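Exposed metal ceiling in a shop unit - paint it, cover it, or leave it?
Forum: Buildings and Interiors > Commercial and Workshop

tayla_t
Topic starter
We take over a unit at the Tamihana park in July. It's 2,177 square feet, one open room, with the bare underside of a corrugated metal roof deck overhead. The deck is dull gray with old primer patches, and there are beams and conduit running across it. The walls are already white. I have three options priced:

1. Spray everything overhead white
2. Drop ceiling with 2x4 tiles
3. Leave it and spend the money on lights

The drop ceiling costs the most by a long way. The landlord is fine with any of them as long as the conduit stays reachable. People will be standing and working in there most of the day, so I care about light and noise more than looks.
Tayla Tipoki

mudflap_gary
Option 1. Dryfall paint, airless sprayer, rented lift. Did it in my own place and the difference in light was bigger than new fixtures would have given me. Clean the deck first. Oil residue from the mill will make the paint let go in sheets a year later.

shayne_ruddock
I'd go the other way. A drop ceiling gives you somewhere to put insulation and it kills the echo. A hard deck over a hard floor is loud. We had eight people in a unit like that and you couldn't take a phone call.

mudflap_gary
Tiles stain, sag and go missing every time an electrician shows up. And she said the conduit has to stay reachable.

shayne_ruddock
You lift a tile. That's reachable.

hollis_b
Both of you have a point, but how high is it? If the deck is under 12 feet I wouldn't give up any height to a grid.

tayla_t
14 feet at the low side. The quote from Winis puts the grid at 11.

hollis_b
Then you'd have the height to do it. I still wouldn't. Three feet is a lot to lose if you ever want shelving or a tall door.

pennywhistle
Did you get a number for the spray job that includes masking? Ours didn't. The painter charged for the ceiling and then charged again for covering the sprinkler heads, the lights and the top of the walls. Ask before you sign. Also ask whether the conduit and junction boxes get painted or taped. Some inspectors want the box covers left readable.

tayla_t
It says "prep" and nothing else. I'll call them.

shayne_ruddock
Nobody has answered the noise question. White paint won't do anything for that.

hollis_b
Hang baffles between the beams. You can add them later, a few at a time, and you only need them over the areas where people talk. I used Siten felt ones and they held up fine. Can't say the same for the clips, so buy better clips.

dock_door_3
We've been in a white room with the deck left exposed for a while now, and it suits us. The ridges all show and so does the conduit, and after the first week I stopped looking up. It gets loud when several conversations are going. We put up with it, but Shayne isn't wrong there. Photo from our place, look at the top half for the beams and the deck.
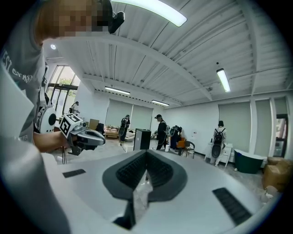 Re: Exposed metal ceiling - color and sheen

pennywhistle
That's close to what I'd do. Flat or eggshell? Gloss on a ribbed deck gives you stripes of glare under tube lights.

mudflap_gary
Flat. Always flat overhead.

shayne_ruddock
Flat holds dust on the beams. I'd take eggshell and wipe it down once a year.

mudflap_gary
I have never met anyone who wipes down a roof beam.

tayla_t
Called the painter. Masking is included, lift rental isn't, and they want to tape the junction box covers. They quoted up to 30 gallons of Keroro flat white. I'm going with the spray job and will hold some money back for baffles. Shayne, which part of your unit was the worst for echo, the middle or near the walls?

shayne_ruddock
The corner by the roll-up door. Start your baffles there.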